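Last updated: August
By the Besia newsletter desk

"Write the rule before you move the arm." I got that within a minute of sitting down with the safety lead at Rallolum, who keeps a 15-page handbook for kitchen robots and loves talking about it!

Page one covers reach. "Two arms, one table – so you agree who goes where," she told me. Every session starts with 3 checks, and cables are the first.

I asked what people skip. "Resetting the table. They want to get going." Mugs go back on the rack, she said, and corn goes in the basket.
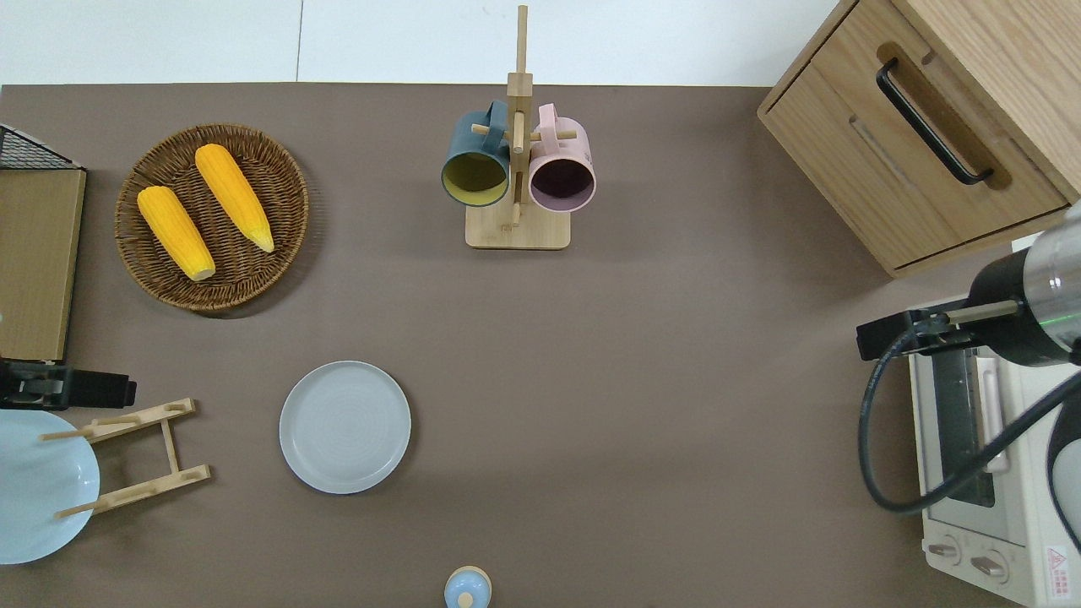 Who signs off?

"Whoever is holding the stop button," she said.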